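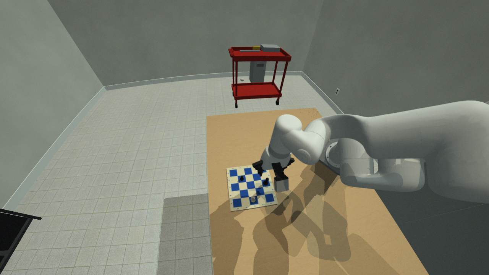 About Pisico

Pisico is a small company that teaches robot arms by demonstration. A person carries out the task with the arm, either by moving it by hand or by steering it from a controller, and the recordings are used to train the arm to do the job without them.

We started as two people in a shared workshop and there are now five of us. Myrtle Sorensen founded the company and still runs a good share of the demonstration sessions herself. Before Pisico she spent years programming arms point by point for packaging lines, and she wanted a quicker way to get from a customer's request to a working motion.

What we do

Most of our work falls under two programs.

Ledesma is our remote control setup. The operator sits at a desk and drives the arm through a handheld controller, in simulation first and then on the real machine. Board games are a regular exercise in Ledesma. Chess pieces are small, they stand close together, and the gripper has to come in beside one without knocking its neighbour. New operators usually spend around four days on the simulated table before they move on.

Wedholm is our hand-guiding program. The operator holds the arm at the wrist and walks it through the task, and we record the joint positions as it goes. It suits slower jobs such as wiping, sorting and loading trays. Customers' own staff often do the demonstrating — they know the work better than we do.

How we record

Every session has an operator and a second person who watches and labels. Failed attempts are kept and marked as failed. We ask operators to work at a comfortable speed and to stop when they get tired, as tired hands make poor recordings.

Working with us

We take on projects from small manufacturers, labs and colleges. Our longest-running customer is Brelora, who came to us with a tray-loading job and have since sent two of their own people through operator training. The next operator intake is in August. No robotics background is needed, but you should be comfortable sitting with one task for a whole morning.

Page last updated 2023-06-22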